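4.2 시연 수집 절차와 작업 구성

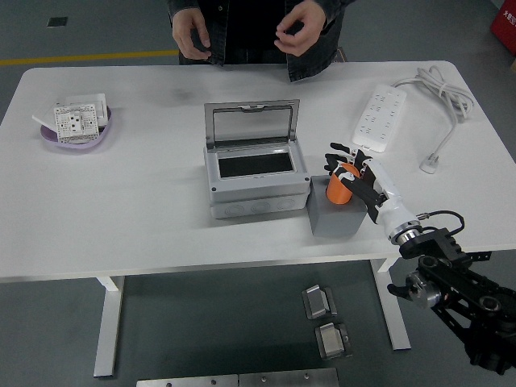
앞 절에서 말씀드린 대로, 본 연구의 출발점은 사람이 작업대 앞에서 손으로 쉽게 해내는 조립 동작을 다지형 로봇 손이 어디까지 따라올 수 있는가 하는 소박한 물음이었다. 처음에는 우리도 시연 데이터를 많이 모으기만 하면 나머지는 학습이 알아서 해 주리라 기대했다. 그러나 Dinenbridge 실험실에서 첫 수집을 마치고 기록을 하나씩 되돌려 보면서, 시연의 양보다 먼저 살펴야 할 것이 시연의 모양이라는 점을 조금 늦게, 그러나 꽤 분명하게 배우게 되었다. 이 절에서는 그 과정에서 정리된 절차를 되도록 빠짐없이 적어 두고자 한다.

작업은 전기 배선함 조립을 본뜬 것으로, 파지와 이송이라는 2개의 단계로 나누었다. 파지 단계에서 로봇 손은 회색 블록 위의 주황색 원기둥을 위쪽에서 감싸 잡고, 이송 단계에서는 이를 들어 투명 창이 달린 배선함 쪽으로 옮긴다(그림 9). 원기둥이 배선함 바로 곁에 있다 보니 손가락이 접근할 수 있는 방향이 생각보다 좁다. 넓은 곳에 물체를 하나만 두고 수집한 예비 데이터에서는 이런 제약이 드러나지 않았고, 그 데이터로 학습한 정책은 이웃한 물체가 있는 배치에서 엄지의 진입 각도를 자주 잘못 골랐다.

수집에는 우리가 Hirusness라고 이름 붙인 원격 조작 체계를 사용하였다. 조작자의 손 관절 각도를 로봇 손의 관절 공간으로 옮기되, 손끝 사이의 상대 거리를 우선하여 맞추는 방식이다. 사람 손과 로봇 손은 길이도 비율도 달라서 관절 각도를 그대로 옮기면 엄지와 검지가 만나야 할 자리에서 서로 어긋나기 쉽다. 손끝 거리를 우선하면 팔의 자세가 이따금 어색해지기는 하지만, 적어도 잡으려는 의도만큼은 잘 전해진다. Getachew Abera가 제안한 이 방식을 두고 저자들 사이에 제법 긴 토론이 있었는데, 예비 시험을 거친 뒤로는 모두가 기꺼이 받아들였다.

시연은 모두 300회를 기록하였고, 이 가운데 200회를 학습에, 나머지를 검증에 사용하였다. 매 시연을 시작하기 전에 원기둥의 위치와 기울기를 조금씩 바꾸었으며, 트레이에 담긴 흰색 전기 부품이나 멀티탭 같은 주변 물건은 일부러 치우지 않았다. 실제 작업대라는 것이 본래 그렇게 깔끔하지 않을뿐더러, 배경을 말끔히 비운 데이터로 학습한 정책이 낯선 물건 앞에서 얼마나 쉽게 흔들리는지를 Eltside에서 진행한 선행 실험에서 이미 겪었던 터라, 이번에는 같은 실수를 되풀이하고 싶지 않았다. 작업대 맞은편에 사람이 서 있는 경우도 따로 배제하지 않았다.

기록을 검토하면서 가장 눈에 띈 것은 접촉 직전의 머뭇거림이었다. 숙련된 조작자도 손가락이 원기둥에 닿기 바로 전에는 속도를 크게 늦추었고, 그 짧은 구간에서 손목을 미세하게 되돌리는 동작이 거듭 나타났다. 처음에는 이를 잡음으로 보고 평활화로 지워 버렸는데, 그렇게 학습한 정책은 원기둥을 밀어 넘어뜨리는 일이 잦았다. 평활화를 접촉 이전의 먼 구간에만 적용하고 접촉 부근의 움직임은 원래대로 남겨 두자 이런 실패가 눈에 띄게 줄었다. 조작자의 망설임 안에 힘을 가늠하는 정보가 함께 담겨 있었던 것으로 우리는 해석하고 있으나, 촉각 신호를 함께 기록하지 않은 이상 단정하기는 어렵다.

조작자에 따른 차이도 적어 둘 만하다. Torben Heitmann은 손목을 먼저 맞춘 다음 손가락을 오므리는 편이었고, Hannelore Kramer는 두 동작을 거의 동시에 진행하였다. 두 방식의 시연을 구분 없이 섞으면 정책이 그 중간쯤 되는 애매한 동작을 내놓곤 하였으므로, 최종 학습에서는 조작자 식별값을 조건 변수로 함께 넣어 주었다. 이 조건 변수가 결과에 미친 영향은 5절의 제거 실험에서 다시 다루며, 배선함의 위치를 옮겼을 때의 일반화 성능도 같은 절에서 보고한다.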